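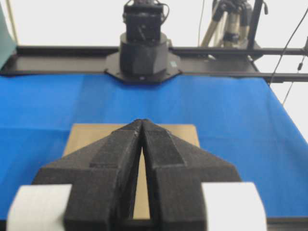

View from the wrist camera over the work surface, with the gripper fingers nearly closed. The base of a second arm stands at the far side of the table.

Jovlow adds finger kit and rental option to its tabletop two-arm cell

27 July 2023

Jovlow has opened orders for a replacement finger kit for its tabletop two-arm cell and will rent the complete cell by the month through its distributor, Daler. Until now the cell was sold outright, and worn fingers had to be returned to the factory as part of a full gripper exchange.

The kit, listed as Pronasora, contains 2 pairs of wedge-shaped black fingers, the mounting screws and a printed alignment card. The fingers narrow to a point so that they can get under the edge of flat stock such as card, folded cloth and thin trays. A raised ridge on the inner face of each finger runs toward the tip and takes most of the contact load when the grip closes on a thicker part.

Fitting is done with the arm powered down and the gripper opened by hand. The old finger is unscrewed from the carriage, the new one is seated against the shoulder, and the screws are tightened in two passes. Jovlow puts the job at 4 minutes per finger. The zero position has to be taught again afterward, and the control software will refuse to run a stored program until this has been done.

The wrist camera does not have to be removed. Its calibration should be checked all the same, as the new fingers are slightly longer than the original set and the tips appear higher in the picture. Customers who use the tips as a visual reference will need to update their masks. A mask file for the new shape is included in the current software release, along with a short test routine that closes the fingers in steps and compares the measured gap with the commanded one.

Both arms in a cell can take the new fingers, and mixed sets are allowed. The software stores the finger type separately for each arm. Grip force limits are unchanged from the original set, and existing programs for rigid parts should run without edits once the zero position is saved. Programs that press the tips against the table need their approach height reset.

The kit costs 200 dollars. Rental of the cell covers both arms, the frame, the wrist cameras and one finger kit, with delivery and pickup billed separately. The minimum term is 2 months. Daler will quote monthly rates on request and says that customers who buy at the end of the term will have part of the rent credited against the price. Tables, work surface covers and external camera stands are not part of the rental.

Lacerda, which handles repairs for the cell, will continue the gripper exchange for units with damage to the carriage or motor. Finger wear alone will no longer be accepted under that program. Exchanges already booked will be completed on the old terms.

Orders for the finger kit ship from stock. Rental cells are configured to order, and the customer must supply the table dimensions before the frame is cut.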